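Department of Textile and Consumer Studies
Student Project Report

Clothing Kept but Not Worn: A Household Survey in Gruvthorpe

Prepared by Geeta Prajapati
Project supervisor: Ritva Salminen

Summary

This report presents the results of a survey of clothing that is kept at home but no longer worn. Two hundred households in Gruvthorpe took part. Each was asked to list garments belonging to adult members that had not been worn during the previous year, to give the main reason, and to state what the household expected to do with each one. The survey found that poor fit and minor damage account for a large share of unworn clothing, and that most households have no fixed plan for it. 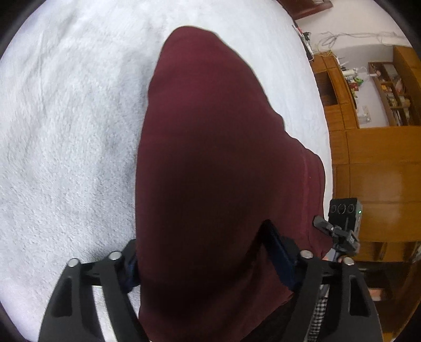 GRUVTHORPE, 15 Feb 2025

1. Background

Studies of textile waste tend to begin at the point of disposal. Collection bins can be weighed and their contents sorted, and municipal records are often available. Much less is known about the period before disposal, when a garment is out of use but still in the home. This period can last for many years. During that time the garment loses resale value, elastic parts weaken, and the chance that another person will wear it becomes smaller.

Gruvthorpe was selected for practical reasons. The town has one textile drop-off point, one secondhand shop (Chaudhary, on the market square) and a repair counter operated by Flonetti, a dry-cleaning business. The limited number of outlets made it possible to ask every household about the same set of options.

2. Method

Survey forms were delivered by hand in September and collected in person. Respondents completed one line for each garment. Underwear, hosiery, footwear and children's clothing were excluded. Formal wear was included, although respondents were asked to mark it with an F so that it could be treated separately.

The 200 households returned lines for 1694 garments. Lines with no reason given, or with two or more reasons and no indication of which was the main one, were removed. This left 1625 garments for analysis. The entries were typed into Stistent, the form-processing program used in the department's methods course, and the reason codes were checked by a second student.

Reasons were grouped under five headings: fit, damage, style, lack of occasion, and sentiment. The line between style and lack of occasion was difficult to draw. A jacket described as "too smart for anything I do now" was coded as lack of occasion; one described as "too smart for me" was coded as style. The project supervisor advised that these two headings be read together, and the discussion below follows that advice.

3. Results

Fit was the reason given most often, and it was the leading reason for trousers and skirts. Many respondents wrote that they expected the garment to fit again at a later date. Few of these garments had been tried on recently.

Damage was the second most common reason. In most cases the damage was small: a missing button, a failed zipper, a dropped hem, a worn cuff. Respondents who gave this reason usually stated that they intended to have the item repaired. When asked if they knew of a repair service in the town, a considerable number did not, even among those who used Flonetti for cleaning. The repair counter is at the rear of the shop and is not mentioned on the street sign.

Garments kept for sentiment were fewer, but they were the oldest in the survey. They included sports team sweaters, work uniforms and clothing that had belonged to a parent. Respondents did not regard these items as unused, and several objected to the question. One wrote across the form, "It is not waiting to be worn."

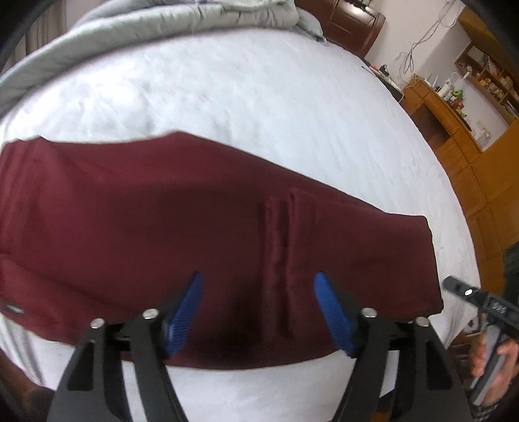
Student Project Reports, Issue 14

4. Storage

The form included an open question on where unworn clothing was kept. Closets and dressers were the usual answers, followed by boxes in attics and under beds. Households with more storage space did not always list more garments. The longest lists came from households that had not moved for a long time, and recent moves were often mentioned as the last occasion on which clothing had been sorted.

Seasonal rotation also appears to matter. Households that packed away winter clothing each spring tended to name the exact year in which a garment was last worn. Others gave answers such as "a while" or left the space blank. Blank dates did not lead to removal from the analysis, but they limit what can be said about the length of storage.

5. Limitations

The survey relied on self-reporting. It is likely that garments at the back of a closet or in sealed boxes were missed, and the figures should be read as a minimum. Apartment buildings with locked entrances were underrepresented, as forms could not be delivered to individual doors. Students living in shared housing were not approached.

6. Recommendations

The town's household waste leaflet should list repair services along with the drop-off point. Chaudhary has indicated that it would accept clothing with minor damage if a price for repair could be agreed in advance — a trial with Flonetti is under discussion. A follow-up survey of the same households should ask which of the listed garments have since been worn, repaired or passed on.

Survey forms and the coding guide are held in the department office and may be consulted on request.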